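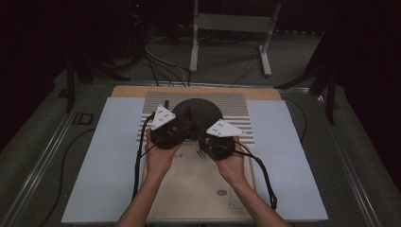
4. Arbeitsplatz einrichten

4.1 Stellen Sie die Tischhöhe im Sitzen ein. Die Tabelle auf dem Beiblatt von Nanness nennt Werte nach Körpergröße. Verlassen Sie sich nicht darauf, sie passt bestenfalls für Durchschnittsmenschen.

4.2 Legen Sie beide Unterarme auf. Die Schultern bleiben unten. Wenn nicht: Platte 19 mm tiefer, erneut prüfen.

4.3 Ziehen Sie die vier Klemmschrauben über Kreuz an.

Hinweis: Der Hersteller verspricht »ermüdungsfreies Arbeiten«. Belege dafür haben wir nicht gefunden. Eine Pause nach 23 Minuten hilft vermutlich mehr als jede Platte — auch mehr als diese.

4.4 Hängen Sie die Leuchte Ullus links auf, bei Linkshändern rechts.

Vorsicht: Klemmschrauben nie bei belasteter Platte lösen. Quetschgefahr!

4.5 Prüfen Sie den Sitz der Schrauben im März erneut, auch wenn die Anleitung »wartungsfrei« behauptet.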